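Okay, thread time! I promised a few of you I'd write up how our semester robotics project is going, and it's Tuesday, September 3, 2019, I have a whole evening free and a bag of pretzels, so let's go. 1/18

2/18
Quick background. It's a two-semester class. You get put on a team, you pick one chore a person does with their hands, and you get a robot to do it from recorded human examples. Ours is putting small parts back in the right bin. Sounds easy. Ha.

3/18
Our team is called Killow. It was supposed to be a placeholder and then it got printed on the sign-up sheet. The other teams are Juvia (folding) and Fairweather (drawers and cabinet doors). I love all of them and I want to beat all of them.

4/18
There's no trophy, by the way. There's a demo day in December and a list on the wall with scores. That list has more power over me than any grade I've ever gotten.

5/18
How the scoring works: the judges set out a tray of parts your robot hasn't handled. You get 7 tries. Points for the right bin, fewer points for the right bin with a drop on the way, zero if a human touches anything. You can't restart once you've said go.

6/18
Which means most of our work right now is recording. One of us does the task by hand with a gripper, the gripper logs what happened, and we do it again, and again, and then someone says "the lighting was weird on that one" and we do it again.

7/18
We're at 69 good recordings as of tonight!! I know people with real labs are laughing. Let them. Two weeks ago we had 2.

8/18
What makes a recording "good" for us:
- starts with the gripper open and still
- one part only
- no talking to the person holding it (this is me, I'm the one who talks)
- ends with the part let go and the gripper backed off a little

9/18
That last one cost us a whole afternoon. We were all stopping the second the part landed. So the arm learned to drop the part and then just hover there over the bin like it was waiting for a tip. Added a small back-off at the end of every recording and it got so much better.

10/18
Shout-out to Jhair Taipe, who wrote the little script that throws out bad takes before we see them. It checks the length, checks for gaps in the log, and gives each file a plain yes or no. It used to say "maybe" too and we spent more time arguing over the maybes than recording. Maybe is banned now.

11/18
Imad Geagea teaches the class and has exactly one piece of advice, which is "go slower." Arm misses the bin? Go slower. Team is fighting over folder names? Go slower. I rolled my eyes for a week, then we recorded a batch at half our normal speed and our practice score went from 4 out of 7 to 6 out of 7. So. Yeah.

12/18
Things I got wrong so far, for anyone starting a project like this:
I named files by date and then we did three sessions in one day. I recorded a full batch using only my right hand, from the same spot, with the same bin. The arm was fantastic at that one bin. It had no idea any other bins existed.

13/18
So now we have a chart. You roll a die for the bin, roll again for where you stand, and swap people every ten takes. It's kind of a board game? My roommate came by to return a charger and ended up staying an hour to roll for us.

14/18
Okay, the session itself. White desks, blinds down, and a lot of gray plastic filling up the view once you're behind the gripper. Ball cap and backpack rig over by the window side, headband or some kind of head-mounted device at the desk, and the boxy unit with the black-and-white square marker parked in front.
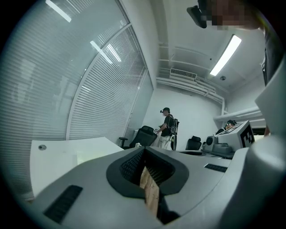 15/18
NEXT UP: the boring list
- Get to 76 recordings before we train again. Jhair picked the number and won't explain it
- Redo the takes with the shiny parts, they confuse everything
- Label both ends of every cable. Both ends!!
- Write the safety page, which was my job last week and is still my job

16/18
Somebody asked what we use for bins. Trendberg ones, the stackable kind, picked because they were already in the supply closet. I have strong feelings about the lip on the front edge. If your gripper comes in low it'll catch on that lip every single time, so come in high and then go down.

17/18
And somebody else asked if you need to be good at math for this class. I'm okay at math. I'm much better at labeling things and noticing when a take looks off, and that's most of what I do all week. One of our best people on recordings is a music major with extremely steady hands. If your school has something like this, go sit in on a session. We let people watch, and if you stand there long enough we'll hand you the die.

18/18
Next session is Thursday after lunch. Juvia has the room before us and they always run over, so I'll be in the hallway with the bins in my lap if you want to say hi. I'll post the new practice score when we have it, even if it's bad. Questions welcome, especially about folder names, I have so many opinions about folder names now.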